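Clalholm Hall Social Club
Minutes of the June general meeting, typed up by me because I had the pen

We kicked off a bit after 7 pm, once the urn had boiled and people had stopped rearranging themselves near the heater. There were 16 of us, and I'm told that counts as a quorum with room to spare. Apologies came in from the Parri car-pool, who were stuck behind roadworks.

Last meeting's minutes were read out. One correction: I wrote that the spring lunch would be "catered" and it should have said "bring a plate". Sorry to anyone who got their hopes up. With that fixed they were accepted. 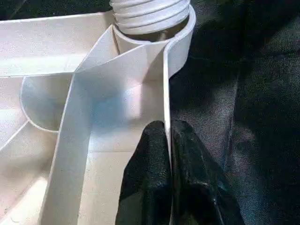
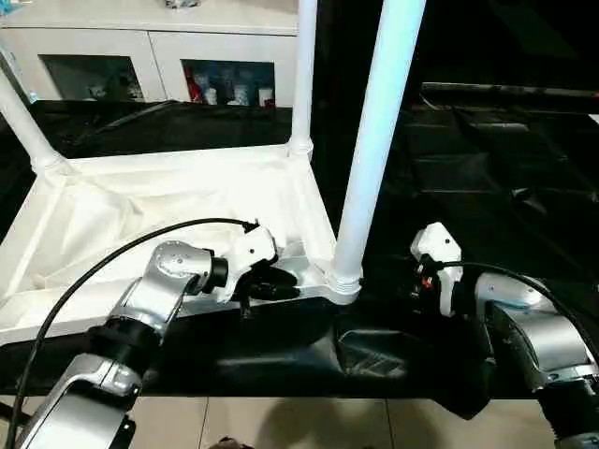 White plastic, close up and from further back.

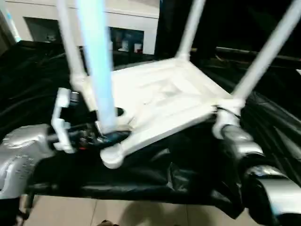
The bus trip

This took up most of the night, so I'll put it first even though it was fourth on the agenda. We're going to Clonholm for the day in October, to see the gardens and have lunch at the bakery by the river. The coach firm, Karent, has quoted us $560 for the day, driver included. That price is good until the end of July, so we need a deposit to them before then.

There was a long chat about pick-up spots. Some of us wanted one stop only, at the hall. The Parri people (who'd arrived by this stage, quite cross about the roadworks) would like a stop outside their post office so they don't have to drive in and leave their cars here all day. Fair enough, I thought, and I said so. Then someone pointed out that if Parri gets a stop then the folks out on the highway will want one too, and we went back and forth on that for a good while. In the end we voted for two stops, the hall first and then Parri, and the highway people will get a lift in with whoever's passing. I've started a list for that and it's on the noticeboard.

We leave the hall at 8 am. I know. I argued for 9 and lost. The gardens open at 10 and it's a fair drive, and there was a strong feeling in the room that if we're paying for a whole day we should get one.

Lunch — the bakery can do us a long table if we ring ahead, and they want our orders the week before. Pies, quiche or a salad roll. I'll send a sheet around at the August meeting. Please write your own choice on it and don't tell me in the car park, I won't remember.

Money for the seats is to be paid by the August meeting. We agreed members get first go, and friends and family can have whatever's left after that. It was asked whether grandkids count as half a seat. They don't, a seat is a seat, but we'll look at whether the club can chip in for them out of the raffle money.

The raffle

Speaking of which. The winter raffle is going along nicely and the books are nearly all out. If you've got one sitting in your glovebox, could you please either sell the tickets or hand it back so somebody else can have a go? Prizes so far are a load of split firewood, a knitted rug in blues and greens, a meat tray and a voucher for a haircut. We had a little debate about whether the firewood includes delivery. It does if you live in Clalholm or Parri, and if you live anywhere else you'll need to bring a trailer.

We draw it at the soup night in July. You don't have to be there to win, though the soup's worth it.

Soup night

Four soups are promised already: pumpkin, pea and ham, a chicken and corn, and a spicy lentil one that was very popular last winter and ran out before I got to it. I asked, for the record, if a double batch could be made this time, and the record can show that the answer was "we'll see". We could do with one more that hasn't got meat in it. Bread is sorted. Butter isn't, so I've put myself down for butter.

Doors at 6 pm and eating from half past. Bring your own bowl and spoon, as the hall's bowls are still a mixed bunch and we never have enough spoons. Gold coin at the door, same as ever.

Trivia

The trivia people want to go again in September and asked if they could have the hall for it. Yes, of course. There was some feeling that last time's music round was aimed at people under thirty, and some other feeling that the history round was aimed at people over eighty, so perhaps it evened out. We talked about table sizes and settled on teams of up to six. The fee per team stays the same. Somebody suggested no phones on the tables at all, and it got the biggest round of applause of the evening, so that's now a rule. Phones go in the basket when you come in and you get them back with your supper.

The garden bed out the front

It's looking sad. The lavender got woody and the frost has knocked the geraniums about. I moved that we pull the lot out and start over with natives, low ones, so the noticeboard can be read from the path. Seconded and carried, with one vote against from a person who is very fond of geraniums and who has been told she may rescue them. We'll have a working bee on a dry morning in August. Bring gloves and a fork if you've got one. I'll do scones — plain and date — and there'll be tea from the urn.

We've been offered a load of mulch free if we can pick it up. Need a ute. If you own a ute, you've probably guessed I'll be ringing you.

Letters in and out

In: a thank-you card from the school for the books we passed on after the autumn sale. A note from the shire about the bin night changing, which I've stuck up in the kitchen. A catalogue of trestle tables that we didn't ask for.

Out: my letter to the shire about the street light by the side gate. No answer yet. I'll write another, a bit firmer this time, as it's pitch black out there by five o'clock and the step is uneven. Please bring a torch until it's fixed.

Other things

The book swap shelf is overflowing again. If you bring two in, take two home. Anything still there at the end of winter goes to the op shop, and that includes the encyclopaedias.

There's a blue casserole dish with a glass lid in the kitchen cupboard that's been there since the autumn lunch. Lovely dish. If it's yours, come and get it.

Could whoever is last out please check the side window in the supper room? It was open on two mornings this month and the possum has noticed.

One of our members asked whether we might try an afternoon meeting over the colder months for those who don't like driving at night. I thought this was a really good idea and so did plenty of others, but the people who work couldn't make it, so we've parked it for now. I'll put a slip of paper around next time so everyone can say what suits.

We wrapped up at ten to nine, with supper after. The lemon slice went first. Next meeting is in July, usual time, and if you want something on the agenda let me know the week before so I can type it up properly.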